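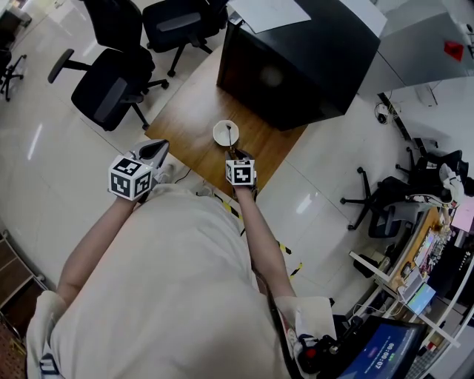

For most of my life I did not eat breakfast, and I was a little proud of it. In Grotodico, where I grew up, the adults drank one coffee standing up and went to work, and as a child I thought that this was what being an adult meant. I continued like this for years after I moved to Randeo. Then in May I decided to try, for one month, to sit down every morning and eat something before I opened my mail. I wanted it to be simple enough that I could not find an excuse. A small white bowl, a thin spoon, a wooden table with some free space on it - more than this I did not want to need at that hour.

The month is over now and I want to write down how it went while I still remember the beginning. I am not a cook and I am not a doctor, so please read it only as one person's report.

The first week

The first week was bad. I was not hungry at all. I had read somewhere that the body needs to learn to be hungry in the morning, but I did not believe it, and for several days I looked at my oats like they were homework. I also made them badly. I followed the directions on the bag from Fehr, the mill outside the town, and the result was a gray block which kept the shape of the pot. I had used milk only, and I had cooked it too hot because I was impatient.

On the fourth day I gave up and walked to Pirnetti for a roll. Pirnetti is the bakery on the corner of my street, and it is open before everything else. I had passed it every morning for years and never entered before noon. In the early morning it is another place. There are bus drivers, a few nurses who finished the night, and two old men who argue about the newspaper, always at the same end of the counter. I sat there with my roll and butter and I was almost late for work, and it was the first breakfast that I enjoyed.

I thought about whether this counted. The plan was to eat at home. I decided that it counted, but only one time in a week, because the roll with coffee is not cheap and I know myself.

Oats, second try

My mistake with the oats was easy to repair once I stopped following the bag. Now I do it like this. I measure 300 ml of water and a big pinch of salt, I bring it to a boil, I put in the oats and then I make the heat as low as it goes. The milk comes only at the end. I stir when I pass by the stove, not the whole time. It takes 8 minutes, and in these minutes I can do the coffee and open the window.

The salt was a surprise for me. In my family nobody would put salt in something sweet, and I left it out at first because I thought it was a printing error. Without it the oats taste like wet paper. With it they taste a bit like bread, and you need less sugar on top. I use brown sugar or a spoon of plum jam. I tried honey too, but it disappears.

A bag of 500 grams is enough for me for more than a week. I mention it because I bought the very big sack in the beginning, with a lot of optimism, and then I had to find a place for it. It stood beside the shoes for a while. Oats are better when they are fresh, and they take the smell of everything that is close to them.

The table

The other part of the problem was the table. When I started, my table was the place where everything landed when I came home: keys, letters, the charger, the screwdriver from the last repair. To eat there I had to push things to one side, and in the morning I do not have the strength to push things. So I ate standing at the sink, which was exactly the thing I wanted to stop doing.

I made a rule that the table must be clear before I go to bed. I am not very strict with it. Some evenings one little thing stays behind, some small white thing with a yellow and black label, and I find it at breakfast and have no idea why I took it out of the drawer. But it is one thing and it does not stop me from sitting down. I like to see the wood when I come into the kitchen. I think this rule helped me more than any recipe did.

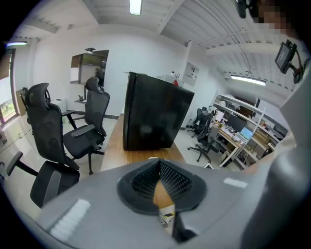
What changed and what did not

I would like to say that I have more energy now and that I work better. I am not sure of it. I had several good weeks at work, but the weather was also good, and a long project was finished, so I cannot say what came from the oats. What I can say is that I am less angry at eleven o'clock. Before, I wrote short, unfriendly answers at that hour, and I thought this was my character.

I also eat lunch later and I enjoy it more. And I go to bed earlier, because I must get up earlier, and this part I do not like. I miss my late evenings. I have tried to keep both and it does not function.

The phone is still a problem. I wanted to eat without looking at it, and I succeed maybe every second day. When I leave it in the other room I hear it anyway, or I believe that I hear it. Last week I counted my steps for the same reason people count everything - the phone offered it - and I saw that I had walked 3,000 before lunch only by going to Pirnetti the long way, along the canal. So the phone is also sometimes useful, and I have not decided what to do with it.

For the next month I want to try something with eggs. My neighbor says that I should soak the oats overnight and eat them cold, and I have promised to taste it once. If somebody has a good way to make them without sugar, please write it in the comments. I have still half of the big sack.

Randeo, Sun 13 June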